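Rumero Walker offline guide app, version 11: two weeks on the Darkidton coast

Reviewed 21 June 2026

Rumero Walker is a travel guide app that works without a phone signal. You download a region before you leave, and it then gives you maps, bus times, tide tables, opening hours and short notes on what there is to see. I bought the Darkidton coast region and used it daily for two weeks, on foot and by bus, between Darkidton harbour and the ferry slip at Bolisora.

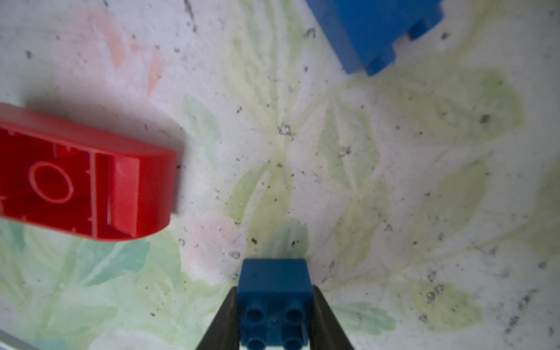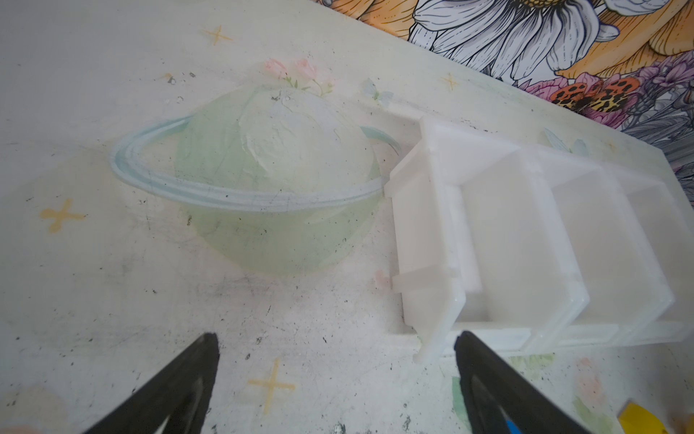 Jeanine Visser wrote in after the first version of this review went up to say that the tide tables ran an hour behind on her phone until she set the time zone by hand. I could not repeat the fault on mine, but the setting is under Region, then Clock, and should be checked before anyone relies on it for the causeway.

Download and storage

The region takes up 3,164 MB. Most of that is the detailed walking map, which can be left out. Without it the main roads and villages remain, but the coast path is reduced to a single line with no gates or steps marked. On the guest house wi-fi the full download stopped twice and resumed correctly both times. I would still do it at home.

Maps

The map is clear in bright sun and the lettering can be enlarged. The coast path is drawn accurately, including the diversion inland behind Verhoeven's boatyard, which my paper map does not have. Heights are given in metres only. Searching by place name works well; searching by type ("cafe", "toilets") returns results in alphabetical order and there is no way to sort them by distance. On a long stretch of coast this is a serious fault. The nearest cafe to the Bolisora slip was on the second page of results.

Buses and ferries

The timetable for route 77 was correct on every day I used it, including the reduced Sunday service. Ferry times were correct for weekdays. The app does not show that the last boat back from Bolisora takes foot passengers only -- the notice at the slip does. Fares are left out altogether.

Places and opening hours

There are about 200 entries for the region. Those for the harbour are detailed and appear to have been checked recently. Those for the smaller coves are thin, and several still carry the winter hours from January. The smokehouse was listed as closed on a day when it was open and had a queue. The notes are written in plain language and kept short. Lacey Dobson is credited with the ones on the lighthouse and the old rope works, and these are the best in the app, with proper directions from the bus stop.

Battery

A full day with location switched on used a little over half the charge on a three-year-old phone. With location off and the map opened only at junctions, the drop was small enough to ignore. The screen stays lit while a route is running and this cannot be changed.

Verdict

Good maps, reliable buses, weak search and uneven listings. Walkers on the coast path will get their money's worth. Anyone staying in the harbour for a weekend can manage with the free leaflet from the ticket office, which also has the fares. A version 11 purchase includes updates to the same region for one year; other regions are charged separately.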